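Draltcombe (film)

Draltcombe is a supernatural horror film written and directed by Gladys Barasa. It is the second feature from the production company Kirui and a loose remake of Trornov, a low-budget ghost story that played in only 17 theaters before going to home video.

Plot

A widowed clockmaker moves with her 2 sons into a house above the harbor town of Draltcombe. The younger boy begins to hear bells at night, although the church tower has been empty for years. When a neighbor goes missing, the clockmaker learns that the previous owners kept a list of names behind the pantry wall, and that the last line has been left blank.

Production

Barasa wrote the first draft while editing her debut, Staltmont. She kept the bells and the list from Trornov but dropped its narrator and moved the story from a boarding school to a family home. Most of the effects were done on set, with digital work limited to the tower and the final storm. Shooting ended in May.

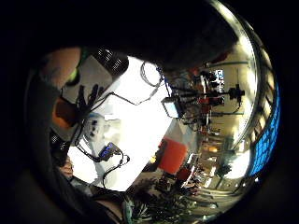
Barasa has said that she never wanted the ghost to be seen in full, and that the one clear shot of it — a face in the stairwell window — was added only after test viewers asked whether there was a ghost at all.

Release and reception

The film opened on 1000 screens. Reviewers praised the sound design and the quiet first hour, while several found the ending rushed. Fans of the earlier film were divided over the loss of the narrator. A longer cut, which restores the subplot about the missing neighbor, was later released on disc.

See also
Trornov
Staltmont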